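Home | About | News | Workshops | Contact
Print this page | E-mail this page
Reading time: 2 minutes

Dornero Opens Registration for Dried Herb Preparation Course
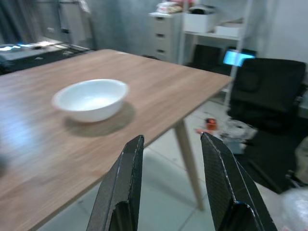

27/02/2020 – Dornero, a supplier of dried botanicals, has opened registration for a course in herb drying, storage and labeling at its Parmont site. The course begins in July and runs to 40 hours of instruction. Enrollment is limited to 2 groups.

Instruction is led by Chaltu Kahsay, head of processing at Dornero. Topics include harvest timing, leaf and root separation, moisture testing, batch records and shelf life. Participants complete a written log for each batch they prepare. Logs are reviewed by Bogumił Witkowska, who manages quality control.

"Most storage losses we see begin with material that was packed before it was fully dry," said Kahsay. "The course gives drying more hours than any other topic."

Plant material will be supplied by Trevaskis, a grower of calendula, lemon balm and nettle. The course does not cover diagnosis or treatment and does not lead to a practitioner credential.

The fee is $195, including the printed manual. Applications are accepted by mail or at the Parmont office.

Media contact: Ashton Dunstan, Dornero

Print this page | E-mail this page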